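3. Condition of the straight at Griltton

3.1 Surface and markings

The running track at Griltton is one of two sites in this study, the other being the school track at Lotari. Both were laid by the same contractor, Stendine, and both have a lap of 400 m. The straight at Griltton carries most of the sprint training, and it is the part of the track that athletes complained of most often in our survey. Figure 2 shows the straight.

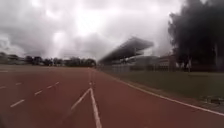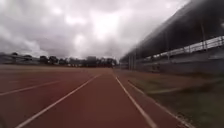

Figure 2. The straight at Griltton, looking along the lanes toward the trees. The surface is a reddish color with white line markings.

Users of a track notice its lines before they notice its surface. A runner in training looks a short way ahead and keeps to the lane by the line on either side, so a line that has lost its paint matters even where the rubber under it is sound. For this reason we rated the markings and the surface separately. Each line was walked from end to end and given a grade from one to five for every ten meters, where five means full paint cover and one means that the line can no longer be followed at running speed.

Grades for the solid lines on the straight were mostly four. The lowest grades came from the places where runners cross from one lane to another, and from the stretch used for starts, where spikes had cut through the paint. Repainting had been done in September of the year before the survey, but only on the bend.

The surface was rated by hand for grip, hardness and loose grains. We collected loose grains with a soft brush from squares one meter on a side. The outer lanes gave up fewer grains than the inner ones, as we expected from the pattern of use. Grit carried over from the verge was sorted out before weighing – a slow job, and one that earlier studies seem to have left out.

3.2 Answers from track users

The survey form was sent to all members of the Farah running club and handed out at the gate. We received 176 completed forms with 1569 separate remarks, which two readers sorted into groups without seeing each other's work. Remarks on grip in rain formed the largest group, followed by remarks on worn lines and on crowding in the inside lane. Few people mentioned color or general looks.

Several forms also carried a question of their own. The most frequent one is given here with our reply, as it bears on how the results should be used.

Should slow runners stay out of the inside lane during shared training hours?

Slow runners should use the outer lanes when others are doing timed work, and they can use any lane when the track is quiet. Moving easy running outward also spreads the wear. At Lotari, where this rule is posted at the gate, the difference in grades between the inside lane and the next one was smaller than at Griltton.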